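Notes for the August talk, crypto and your savings, the short version

Open with the Kurnora chart. Let them look at it. Wait for someone to say they nearly bought in at the bottom. Someone always nearly did.

Then the forecasts. Last year I wrote down 11 price predictions for Grokotix from people paid to make them. 4 got the direction right. Keir Mowat got it right twice, in opposite directions, and has a newsletter now.

Slow down here. Explain what a stablecoin is, and that the "stable" part was chosen by the marketing department.
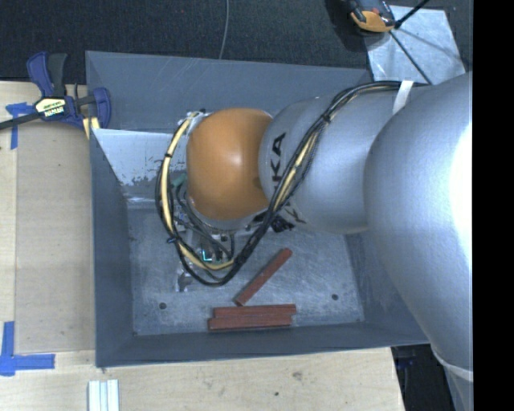 Next, fees. Use the Homodik wallet as the case: free to open, free to hold, and 25 dollars to get your own money out. Read the clause aloud. Don't do the voice.

If Lewis asks about gold, say we'll take it at the end. Skip the end if we're past 4.

Last point is position size. Put in what you could lose and still be pleasant at dinner. My own figure is small, and my wife would like it smaller.

Questions. Ilir has the roving mic. Handouts are by the door, the tax sheet is the green one.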